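Printed bedsheet

A printed bedsheet is a flat or fitted sheet carrying a repeating design applied to the finished cloth, as opposed to one woven into it. Printed sheets are sold for beds of every size and are often described by sellers as "easy care," a phrase with no fixed meaning.

Designs

Florals, stripes and geometric figures make up most of the trade. A later group mixes motifs with English words, commonly set at several angles so that some of the text is upside down from any side of the bed. Sellers claim this lets the sheet be turned end for end to spread wear. Whether buyers do so is doubtful. The words seldom mean much: "perfect" and "vintage" turn up together on cloth that is neither old nor patterned after anything old. Hearts, dots and outlined triangles are typical fillers, usually in pastel shades over a mid blue or gray ground.
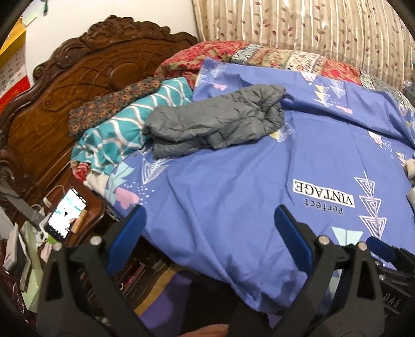
Peiyu Lu objected that the word was never meant as a claim about age, and that shoppers read it as decoration, the same way they read a heart or a dot. The objection is fair as far as it goes, though catalogs have been less careful. The Jarman list for October placed lettered sheets under "heritage bedding" with no explanation.

Thread count

Thread count is the number of threads in a square inch of cloth, lengthwise and crosswise added together. Printed sheets are commonly labeled 300. The figure should be treated with caution. Plied yarns can be counted strand by strand, which raises the number and leaves the cloth unchanged. Imex advertised one printed line at 436 and a plain line from the same mill at 308, without saying how either was counted.

Use as a work surface

A made bed is often used for sorting and folding clothes. Household guides recommend spreading the sheet flat first and keeping garments to one side. The advice that a busy print "hides creases" is repeated widely and rests on little. Folds show on a print much as they do on plain cloth, and a gray or other solid garment laid over one is easier to find than a patterned one.
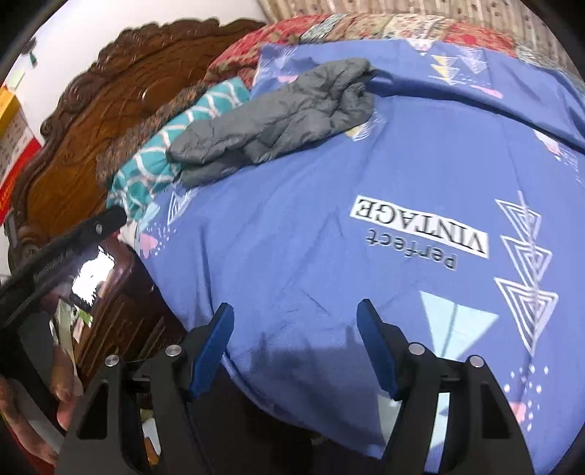 Lettered print with triangle motifs, gray garment at upper left.

Care

Most labels call for a cool wash, inside out where the sheet is fitted. Claims that vinegar "sets" the color have not been supported for pigment prints, which are held by a binder. The Budura care sheet, revised 6/17/22, dropped the vinegar step. Plisotmont still prints it.

See also: Fitted sheet; Pillowcase; Textile printing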